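Ratgeber > Hauswasser > Wasserhärte > Härte selbst bestimmen

Seite drucken | Seite per E-Mail senden

Gesamthärte mit dem Tropftest bestimmen

Stand: 7/1/18
Bearbeitung: Valter Wallin

Die Gesamthärte bezeichnet die Summe der im Wasser gelösten Calcium- und Magnesiumionen. Für die Einstellung von Geschirrspüler, Enthärtungsanlage und Kaffeemaschine genügt eine Angabe in Grad deutscher Härte (°dH). Der vom Versorger veröffentlichte Wert gilt für das gesamte Versorgungsgebiet. In Häusern mit eigener Enthärtung oder mit Mischwasser aus mehreren Quellen weicht der Wert an der Zapfstelle davon ab und muss gemessen werden.

Teststreifen liefern nur Bereiche. Für eine Auflösung von 1 °dH wird die titrimetrische Bestimmung mit Tropfflasche verwendet. Die folgende Anleitung bezieht sich auf den Tropftest Retik der Firma Matheson. Sie lässt sich auf andere Reagenzien übertragen, sofern ein Tropfen bei 5 ml Probe einem Grad entspricht.

Benötigt werden:
- Messküvette mit Ringmarke bei 5 ml
- Tropfflasche mit Titrierlösung, Haltbarkeitsdatum beachten
- sauberes Gefäß für die Probenahme
- weiße Unterlage

Probenahme

Das Kaltwasser 2 Minuten laufen lassen, damit kein Stagnationswasser in die Probe gelangt. Perlator vorher abschrauben, wenn er sichtbar verkalkt ist. Das Gefäß zweimal mit dem Probenwasser ausspülen, dann füllen. Spülmittelreste verfälschen den Farbumschlag. Warmwasser ist als Probe ungeeignet, da ein Teil der Carbonate bereits im Speicher ausfällt.

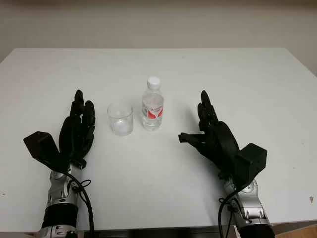
Bei der ersten Anwendung eines neuen Reagenzes wird eine Vergleichsmessung empfohlen. Dazu dient ein stilles Mineralwasser, dessen Gehalt an Calcium und Magnesium auf dem Etikett angegeben ist. Die Gesamthärte in °dH ergibt sich aus Calcium (mg/l) × 0,14 plus Magnesium (mg/l) × 0,23. Bei 59 mg/l Calcium und 4 mg/l Magnesium sind das 9,2 °dH, der Umschlag muss also beim neunten oder zehnten Tropfen eintreten. Eine durchsichtige Kunststoffflasche mit Schraubverschluss und ein klares Trinkglas reichen für diesen Schritt aus. Aus dem Glas wird die Küvette bis zur Ringmarke gefüllt, abgelesen wird an der Unterkante des Meniskus. Weicht das Ergebnis um mehr als 2 Tropfen ab, ist das Reagenz zu verwerfen.

Titration

1. Küvette mit der Probe spülen und auf 5 ml füllen.
2. Tropfflasche senkrecht halten und einen Tropfen zugeben. Die Probe färbt sich rot.
3. Verschließen und schwenken, nicht schütteln.
4. Weitere Tropfen einzeln zugeben, nach jedem Tropfen schwenken und mitzählen.
5. Sobald die Farbe von Rot nach Grün umschlägt, Tropfenzahl notieren. Der letzte Tropfen zählt mit.

Färbt sich die Probe schon beim ersten Tropfen grün, liegt die Härte bei höchstens 1 °dH. In diesem Fall mit 10 ml wiederholen und das Ergebnis halbieren.

Auswertung

Weniger als 8,4 °dH gelten als weich, 8,4 bis 14 °dH als mittel, Werte darüber als hart. Bei Enthärtern der Baureihe Flasard wird der gemessene Rohwasserwert im Menü unter »Eingang« eingetragen, die gewünschte Resthärte unter »Verschnitt«. Nach etwa 3.000 Litern Durchsatz ist die Messung hinter der Anlage zu wiederholen.

Das Reagenz dunkel und frostfrei lagern. Angebrochene Flaschen mit dem Öffnungsdatum beschriften.

Kontakt | © Asisura Haustechnik | Nach oben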